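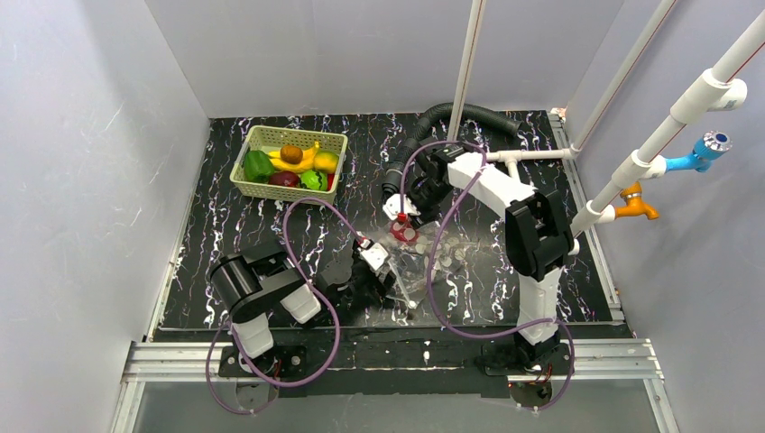 Print this page | E-mail to a friend
Search the site Go
Reading time: 2 minutes

How I make fruit leather in an ordinary oven

I started making fruit leather in April, when I had a heap of apples going soft and couldn't face another crumble. It's dead easy, it uses up fruit you'd otherwise feel guilty about, and the kitchen smells gorgeous all afternoon! You don't need a dehydrator. I borrowed my sister's Ovirel for a weekend and it was fine, but it took up half the worktop and sounded like a hairdryer, so back it went.

What you need

Enough apples to give you 200 g of flesh once they're peeled and cored
100 g of ripe mango
1 small ripe banana
2 teaspoons of lemon juice
A baking tray and some non-stick baking paper (proper baking paper, please, greaseproof sticks like mad)

I don't add sugar. If your apples are very sharp, a spoonful of runny honey sorts them out.

What to do

Chop the apples small and put them in a pan with a splash of water and the lid on. Cook them gently until they collapse, then take the lid off and let the steam go for a few minutes. You want them thick, like the sort of apple sauce that stands up on a spoon.

Tip in the mango, banana and lemon juice and blend the lot until it's completely smooth. Any lumps will dry at a different speed and you'll end up with little hard bits (my first batch was full of them, and I ate it anyway).

Line the tray and spread the purée out with the back of a spoon or a palette knife. Go for the thickness of a pound coin, and leave the edges a touch thicker than the middle as they always dry first.

Put it in the oven at its lowest setting. Mine is an old Tosta and the dial is more of a suggestion, so I keep a thermometer in there and aim for 70°C. Prop the door open a crack with a wooden spoon if your oven manual allows it. Then leave it for five or six hours and turn the tray round halfway through.

It's done when you can touch the middle and nothing comes off on your finger. If it's tacky, give it another half hour and look again. If it snaps, you've gone too far, but brush it with a bit of water, cover it overnight and it usually softens up.

Let it cool, then cut it into strips with scissors, paper and all, and roll them up. Mine go in a jar in the fridge and get eaten within the week. They freeze well too.

Other mixes I like: pear and ginger, plum on its own, strawberry and apple. I tried kiwi once and the seeds went gritty. Watermelon is far too wet, don't bother.

Print this page | E-mail to a friend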